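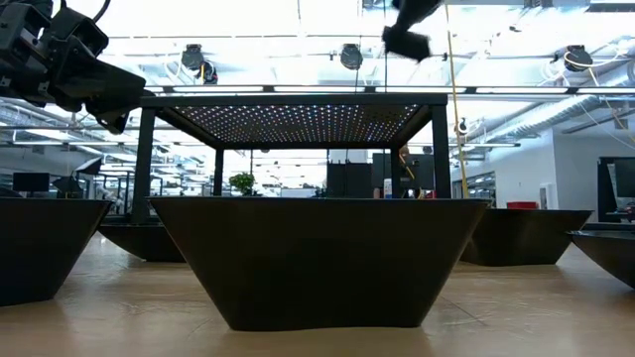
Slide 1. Black metal stand under a panel of small lights.

Light at Home: What We Choose After Sunset
Speaker notes, Anjani Khoo
2020-04-30

Print this page | E-mail this page

Opening. Wait until people have found their seats. Say good evening, thank Xinyi Jia for the invitation. Do not apologize for the accent this time.

I want to start with a question to the room. When you entered your home last night, which lamp did you switch on first? Let them think for a moment. Most people will say the ceiling lamp, because the switch is next to the door. So the electrician has decided how our evening looks, and he decided it before we moved in.

My subject tonight is light in ordinary rooms. I will not speak about museums or shops. I grew up in a flat with one bulb in the middle of each ceiling, and until I was an adult I believed that this was what a room needed.

Slide 2. Three words: general, task, accent. Explain them slowly. General light is for walking without falling. Task light is for the hands, for example when cutting onions or sewing. Accent light is for the eye, it gives the eye a place to rest. In many homes the first one is too strong and the second one is missing.

Tell the story of Nurhan Ağca's kitchen. She had a bright lamp in the middle of the room, and when she stood at the counter her own body made a shadow on the knife. She wanted to buy a stronger lamp. Her brother Bülent put a thin strip under the wall cabinet instead, and the shadow was gone. (Pause here. In the rehearsal I went too quickly over this part.)

Slide 3. Color of light. Keep it simple. A low number of kelvin is warm and yellow, a high number is cool and blue. People think it is the opposite, and it is a fair mistake, as we call the blue one "cool". If somebody asks about sleep, say that bright cool light late in the evening can make it harder to fall asleep, and that I am not a doctor.

Mention the Elico flat. The family bought bulbs in different months from different shops, and the living room had 4 colors of white. They had lived there for nine years and they were always repainting the wall, because the paint looked dirty in one corner. The paint was fine.
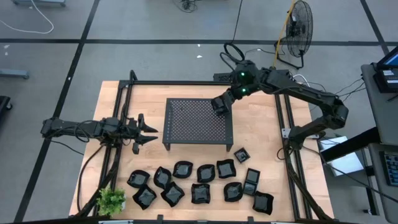 Slide 4. Tabletop in pale wood with black dishes and a small plant.

Surfaces. Light is only half of the work, and what it falls on is the other half. Pale wood gives back a good part of the light. Black dishes take it and give back very little. I like both, but a dark dining table needs its lamp lower than people expect. Hang it so that you can see the face of the person opposite, and sit down before you judge the height. Standing up, it will always look too low.

Slide 5. The Güneş house. Zübeyde Ertürk has kindly allowed me to tell the price. The first offer, from Trellik, was 2,310 for new ceiling spots in every room. She put it in a drawer and bought two floor lamps and a dimmer. After one winter she still did not want the spots. Do not make fun of Trellik here, their offer answered exactly what she had asked for.

Be careful with the dimmer. Some LED bulbs cannot be dimmed, and they will flicker or hum. It must be written on the box. If it is not written, assume no.

Exercise, if there is time. Everybody draws one room on paper, marks where they sit in the evening, and only then marks the lamps. Usually the chair and the lamp are on different sides of the paper. Give them enough time to laugh about it with the neighbor.

Likely questions: Are candles good light? (Yes, and keep them away from the curtain.) What can a tenant do? (Plug-in lamps, and keep the old bulbs for the day you leave.)

Closing. Ask them to leave the ceiling lamp off for one evening and use what they already own. The next talk is in June, about curtains and shades. The sign-up sheet is with Xinyi by the door.

Shares: 9 | Comments: 2

Related
Jendon evening talks: full program
Choosing a reading lamp
Why north rooms feel cold
Notes on painting a dark hallway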